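Notes from the Stulby house, Aug 22, 2018

Hello all. Quick one this time, I have a stack of forms on the kitchen counter and the printer is out of ink again. Main item is the storage clear-out, then dates, then a few odds and ends. Sorry for the length, or the shortness, depending.

Storage clear-out, where we are

The back room is getting done. Finally. We said April and then April was the roof, so now it's now. Hauke Kettler and Nele did the top shelves, Rodel did the corner nobody wanted (thank you Rodel). Ingeborg Kasten has the list of what stays.

The rule is the same as last year. If it has been used since the last clear-out, it stays and gets a label. If not, it goes on the hall table and members get first pick. After that it goes to the thrift store on the Gunov road, they take soft goods as long as they're clean and not in bin bags. Boxes only please. I have boxes. Please take my boxes.

Things we could use, if you have them at home:

Labels, the kind that really stick
A step stool that doesn't wobble
Long strips of Velcro or old belts, for keeping rolled things rolled
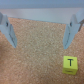
What goes where

Bottom shelf: anything long or rolled. Mats, blankets, the padding from the old stage. Lay them flat, don't stand them on end, they flop over and then the door won't open. Hannelore Petersen had to go in sideways last winter and she has not forgotten.

Middle shelf: tablecloths, cushions, the box of curtain rings. Tablecloths folded in thirds and then over, so you can see the hem. Ingeborg wrote the sizes on tape, leave the tape on when you wash them. It survives a cool wash fine.

Top shelf: light stuff only. Paper lanterns, party things. No tools up there, no paint.

Rolling. Several people asked. Sweep the thing off first, both sides. Start from the end with the worst crease, roll slow, and stop every so often to push the air out with your forearm. If it starts to go crooked, unroll and start over, it wont fix itself. Two ties, one near each end, not in the middle. Too tight and you get ridges that stay in for weeks.

Leave it on the floor untied for a minute and check it before it goes on the shelf.

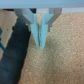 The dark ones are the worst for lint, so those get the sticky roller before they go away and again when they come out. Roller lives on the hook inside the door. If you finish the last sheet, tell me and I'll buy more, don't put the empty one back on the hook. Same goes for tape.

Anything with a tear goes in the mending basket with a note pinned to it saying where the tear is. Nele is happy to sew but she isn't happy to hunt. Small holes, safety pin through the spot is enough. If it smells musty, not in the basket, hang it over the rail out back first and leave it there till the next person opens up.

Dates and keys

We need two more people for the last round. It's lifting and wiping mostly, 30 minutes if we all show up on time, longer if we stop to look at old programs (we will). Coffee is on me, cake is on Hauke, he has promised the plum one.

The key box code has changed. It is no longer the old one, obviously. Call me or Rodel, I'm not putting it in the newsletter.

If you lent something to the house and want it back, come and get it before it ends up on the hall table. Name on it or no name, we can't keep guessing. There's a blue cool bag that belongs to someone.

Odds and ends

The Seidel street entrance stays shut until the step is repaired. Use the side gate.

The raffle money is counted and in, 2317 altogether, which pays for the new shelf brackets with plenty left for the heating. Big thanks to everyone who sold tickets, and to Hannelore who sold most of them.

Brekance choir is looking for altos and a place to park. Ask Ingeborg about teh first one.

Next newsletter when the back room door closes properly. Send me your bits before then, typed if you can, my eyes are not what they were.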